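Talk notes, November 24, 2020
Women on the party lists: what we can still change
Speaker: Nelu Lungu

Slide 1. Greet the people from Vasiliu and Grandach. Speak slowly.

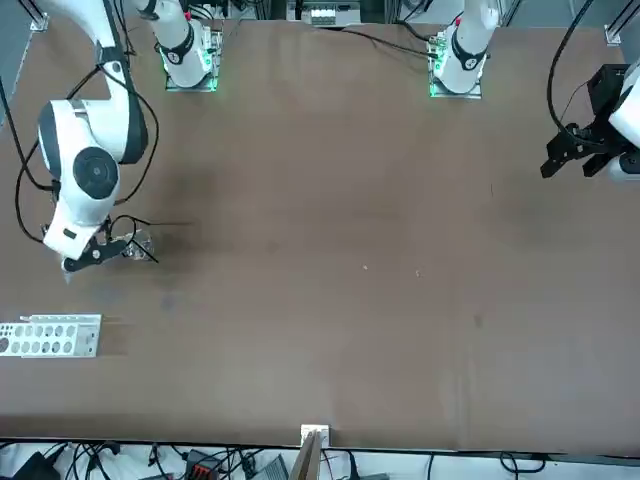
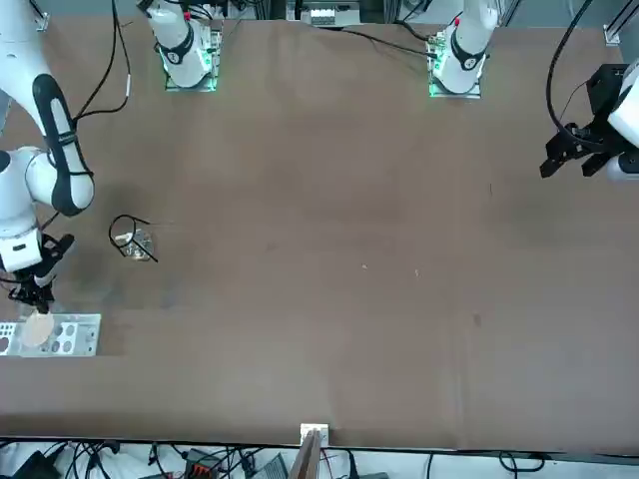
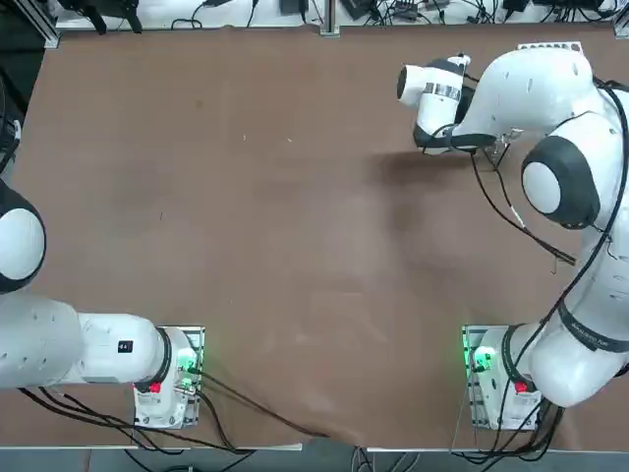
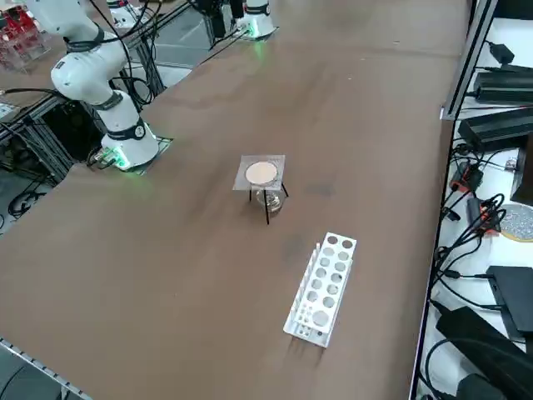
Robot arms at a brown table.

Slide 2. In Grandach the council has 17 seats and women hold 3 of them. Pause here. Ask who in the room has ever been a candidate.

Slide 3. The fee. Our proposal is to lower it by 40 percent for women who stand for the first time. Jaanus Kalniņš will answer the legal questions, please do not let me try.

Slide 4. Places on the list matter more than the number of names. A woman in place 9 is seldom elected.

Close: the letter to the parties is by the door. Ask them to sign before the coffee.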